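Trerano, le bloc à tiroirs noir

Enfin un rangement de table qui ne se contente pas d'être une boîte avec un couvercle ! Le Trerano est un bloc noir, large et bien posé, avec des tiroirs blancs en façade. Nous l'avons ajouté au catalogue en janvier et il a tout de suite trouvé sa place à l'atelier, entre les cartons et les bocaux de boutons.

Ce qui nous plaît le plus, c'est le tiroir. Il est divisé dans le sens de la longueur en trois couloirs étroits, et ça change tout pour les petites pièces : on met une couleur ou une taille par couloir, on tire, on voit, on prend. Fini de fouiller du bout des doigts au fond d'un bac (surtout pour les perles, les clips et les petites briques, qui adorent se mélanger). Un couloir du milieu bien rempli de pièces bleues, par exemple, se repère au premier coup d'œil entre ses deux voisins clairs. 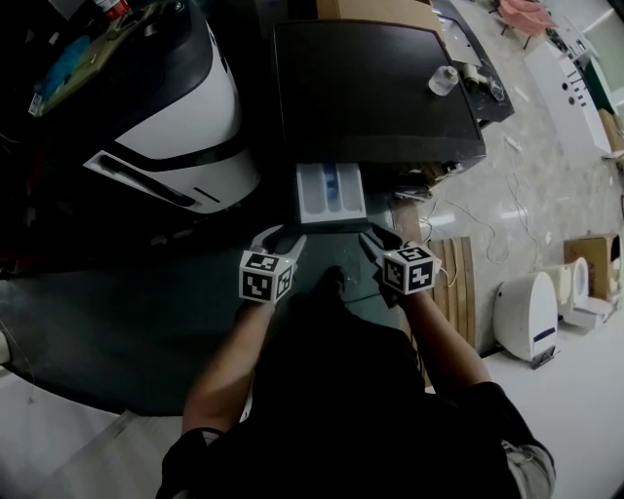

Le dessus

Il est plat, lisse, un peu brillant, avec un rebord relevé sur le pourtour. On y pose un petit flacon, une bobine... Le noir fait bien ressortir les petites choses claires, et un coup de chiffon doux suffit.

Les tiroirs

Ils sortent complètement, ce qui permet d'en emporter un sur la table de travail et de le remettre ensuite. Chacun supporte jusqu'à 300 g. Au-delà, la glissière durcit, alors gardez les billes d'acier pour la gamme Drarley, prévue pour les charges plus lourdes.

En pratique

Référence : 497
Coloris : bloc noir, tiroirs blancs
Livré monté, avec 2 étiquettes vierges par tiroir
Garantie : 2 ans
Entretien : chiffon humide, pas de solvant
Dans la même série : plateau Ero, boîte à couvercle Sosa

Le plateau Ero se glisse à côté du bloc et prolonge le plan de travail, une très bonne idée si vous triez beaucoup à la fois. Les tiroirs de rechange se commandent à l'unité, sous la même référence suivie de la lettre T.

Fiche mise à jour le 5 mai 2020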